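The Label Goes On Before the Fingers

Most of the arguments I hear about hand-held grippers concern the data. Mine is about the maintenance sheet. A hand-held unit has no arm behind it, no cabinet and no safety fence, so people treat it like a tape measure: it lives in a bag, it gets picked up, it gets used. I look after a pool of them with Iveta Procházka, and I think each one deserves the same setup record as a robot cell. The record we use at Botildale has 19 lines. It takes longer to argue about than to fill in.

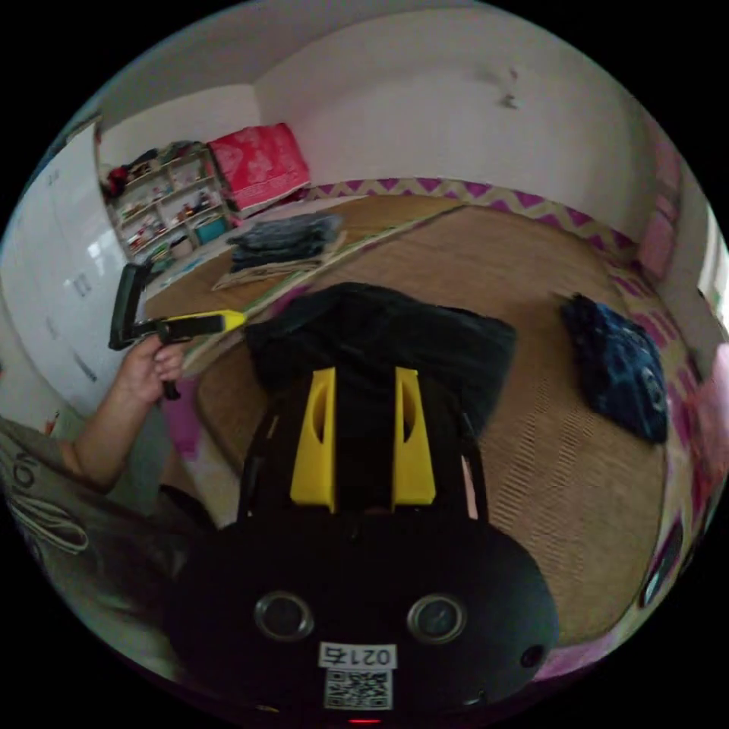
Identity is line one. A unit that can't be told from its neighbor can't be serviced, and a pair with swapped records is worse than a pair with none. Our rule is one printed label and one QR code on the face of the body, the code directly under the number, both placed before any fingers are fitted. The label sits upside down in the unit's own view, and I would leave it that way. It can still be read from the recording, so every session carries its own proof of which body was in use. Marek Baláž wants the number moved to the back, where the person holding the unit would not wear it down. That solves the wear and loses the proof.

The fingers come next. They are consumables and should be logged as such. A slotted finger flexes at the slot, and the flex changes with use. We had one unit from the Murín batch that passed every check on a rigid test block and then failed to hold a shirt hem. The left finger had softened and the right had been replaced in June. Since then we change fingers in pairs, with no exceptions for a finger that looks fine. Juraj Kubíček kept the old ones in a box for a while and tried to match them up again by feel. The box is gone now.

Torque on the finger bracket matters more than people expect. If the bracket can shift, closing width shifts with it, and the readout will not show it. We mark each screw head with paint and look at the marks at the start of a session. Six screws, a few seconds.

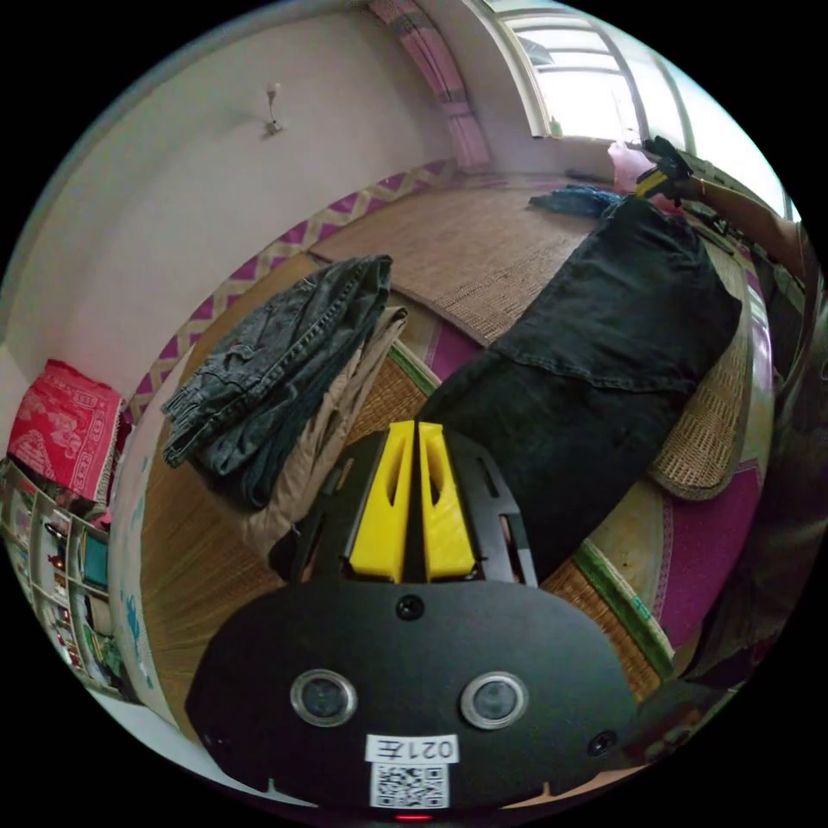
Cloth is the hardest thing we ask these machines to handle, and it should set the acceptance test. The usual bench test is a block and a peg, which tells you the mechanism opens and closes. Black trousers laid out at length on a woven mat, with a seam across the middle and folded denim next to them, tell you a good deal more. The fingers have to close on a thin layer without picking up the weave underneath. Dark fabric shows soft creases and little else, so a smudge on either lens costs you the edge you wanted to find. I would accept a unit on cloth first and on the block second. Svetozár Kováčik objects that cloth is not repeatable. He is right, and I still want the test.

Lens cleaning is where I have changed my mind. I used to write "as needed." The sheet now says before every session, dry cloth, rims included. Lint collects at the rim and moves inward.

The other change concerns who signs. Lacey Hartley proposed that the person using the unit should sign the sheet, with the bench checking it on Friday. I was against it. The bench has the gauges. But the user is the one who feels a trigger go stiff, and a fault reported by the bench is already days old.
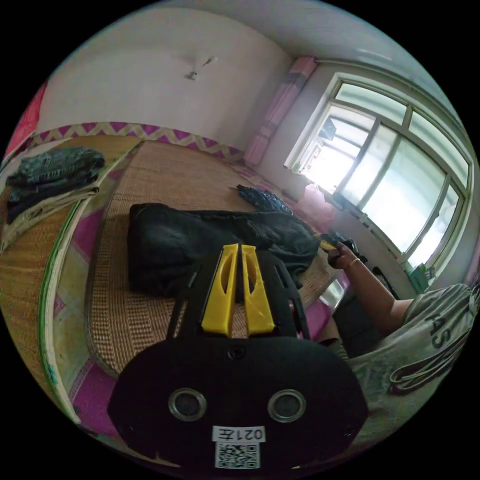

Cloth handling on the mat, label 021左 at the front of the unit.

What remains unsettled is storage. The Brallonari case holds the body well and presses on the fingers. We cut the foam back, and now the body moves. Until there is a better insert, fingers come off for transport and the bracket check is repeated on arrival.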